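Érica Pacheco
Spring project thread, robotics elective, April

1/ Our class project is a bin picking task. The arm has to take objects out of the front bin and put them in the back one. My team is Jundell. The other team is Lindari, and they have the same arm in the mornings.

2/ Rules from the course page: 200 attempts per team, any order, no touching the objects once a run starts. A pick counts if the object ends up in the back bin. Dropping it on the table is a miss.

3/ We wrote the grasp planner ourselves. It's called Jerudell and it's 353 lines of Python, a lot of it comments. It scores grasp points from the depth image and takes the best one.

4/ Object set for this round: plush toy, bowl, dinosaur, brush, orange cup, and the black ring. The dinosaur is lying across the blue bowl, so the planner has to decide which one to go for first.

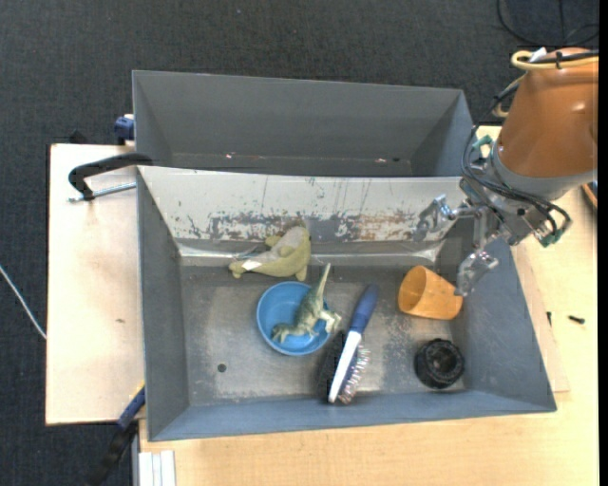
5/ Grasping notes so far
Cup: fine on its side if we go for the rim.
Brush: we aim for the handle. The bristle side gives bad depth readings.
Plush: the planner likes the middle, but close to the sloping panel there isn't much room for a finger behind it.

6/ We've used nearly 50 attempts. Most misses were the bowl. Jerudell picks a point on the rim and comes in too steep, so I'm limiting the approach angle tonight.

7/ Also moving the wait between close and lift into the config file. It was hard-coded in 4 places, my fault.

8/ Tetteh, the simulator we were told to use, has no soft objects, so the plush numbers will all come from the real bin. I'll post the table after our next slot at 3 pm.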